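Re: [gripper-practice] Draft 2 of the tabletop rules

The Kuruc group wrote:

> Two questions on the draft. Does the table have to be cleared before
> a session? And section 2 says the fingers must be "fully open at start"
> but gives no way to check. Our people at Clarkholm read it differently
> from the people at Nunier.

On clearing the table: no. The draft asks for the work area to be clear, meaning the part the fingers will pass through. Bottles, plants and cups may stay at the far side. We work at a shared atrium table and the back edge is never bare. What we do ask is that nothing that can spill stands between the operator and the target.

On the fingers, I agree the wording is weak. We start with both ridged pads in view and a wide gap between them, with the target straight ahead. 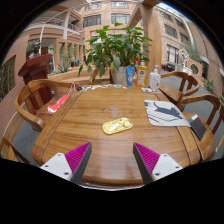
Proposed text for section 2

2.1 Before each run, open the fingers all the way and hold for 2 seconds.
2.2 Both pads must be visible for the whole hold.
2.3 Stop and wipe the pads after every 8 runs, or sooner if something sticks.
2.4 Do not reach over a chair that someone is sitting in.

The other point that came up in July was printed mats. Flultunier wanted plain ones only. I would allow a pattern as long as the object is easy to tell from it. A yellow tray on a white mat with a dark animal print has been fine for us.
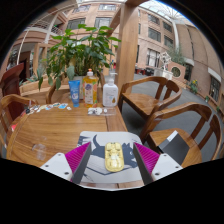
We have about 200 runs on tables like this one and I see no reason to ban patterns. If Flultunier has runs where a print caused trouble, please send the notes to the list and I will add a line to section 3.

Comments on 2.3 are welcome too. I took the number from our own habit and would accept a lower one.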